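**Snack trays and small packages: how we set ours out**

Updated 15 Mar 2025 by Milagros Navarrete

This page covers the round tray we use for snacks, what goes on it, and how to keep the table clear around it. It replaces the February sheet, which had the old shelf plan.

## Start with the table

Take everything off first, including the things that seem to live there. Wipe the top with a damp cloth and a drop of dish soap, then go over it with a dry one. A white table shows every ring and crumb, so get the far edge too. If there are pen marks, rubbing alcohol on a paper towel takes off most of them. Try a corner first.

Don't set wrapped food down until the surface is dry. Water gets into the folds of the ends and the packages come up sticky the next day.

## Anything blue and wrinkled

Small packages get lost among soft things. We have found crackers in sweater sleeves and a granola bar folded into a dish towel. Before you lay out the tray, pick up any cloth on the table, shake it over the sink, and put it where it belongs. Prints with small squares or checks hide crumbs well, so look at those twice.
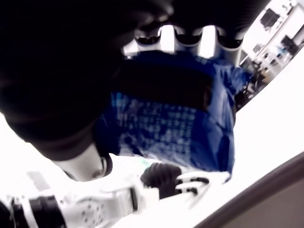 *Blue material with a grid of small light-blue squares. Check the folds.*

Bags made of cloth should be turned inside out before washing. Brush the corners with an old toothbrush. Wash cold, hang by the bottom seam, and they will keep their shape.

## The tray

Ours came from Rodrigues, the kitchen shop in Ilton. Any round tray with a raised rim will do. You want the rim high enough to stop a package sliding off when you carry it, and low enough to wipe into the corner with a finger and a cloth.

Measure your shelf before you buy. Our shelf is 325 millimeters deep, and the first tray we brought home stuck out past the front and got knocked down twice in a week.

Dark trays show dust and dried water spots. Wash by hand, dry at once, and finish with a soft cloth. Skip the scouring pad. If the finish has gone dull, a little mineral oil brings it back on most wood, but don't use oil on a painted or plastic tray.

## Where to put it

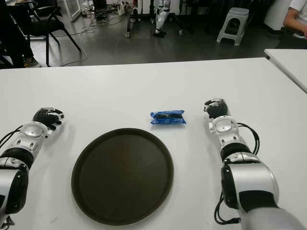 Placement matters more than people think when several of you are reaching for the same snacks. Put the tray at the near side of the table so it can be picked up without leaning. Leave the packages off it until you know how many people are coming, and set them just beyond it. A blue wrapper like this one is easy to find against a white top, while a dark wrapper on a dark tray can sit there all afternoon. If your table is dark, use a light tray and you get the same effect.

Keep cups on a different surface. One spill under a tray will lift the finish by morning.

## Loading it

- Lay long packages on their sides, crimped ends toward the rim.
- Put the oldest ones on top.
- One layer only. A second layer slides.
- Carry it with both hands, thumbs over the rim.
- Leave out anything with a torn end.

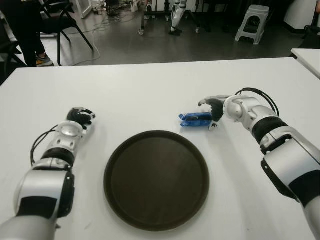 *Dark round tray, still empty, with the blue package lying on its side next to it.*

## Storing what's left

Sealed snacks go back in the bin on the second shelf. We use a Hustow bin with a lid, but a shoebox works fine if you don't have mice. Write the date you opened the multipack on a strip of masking tape and stick it to the front.

Opened packages don't go back in the bin. Fold the end over 2 times, clip it, and eat it by the next day. Clothespins hold as well as the clips sold for the job.

Chocolate and anything coated should stay away from the stove side of the kitchen. The cabinet over our oven gets warm enough to turn a bar gray.

## Shelf order

Top: trays, standing on edge with a dish towel between them.
Middle: snack bin, napkins.
Bottom: cloth bags, folded flat.

If trays fall over when you stand them up, a cheap file sorter from the Pitoton office store holds them. Take the tray out by the rim and lift before you pull.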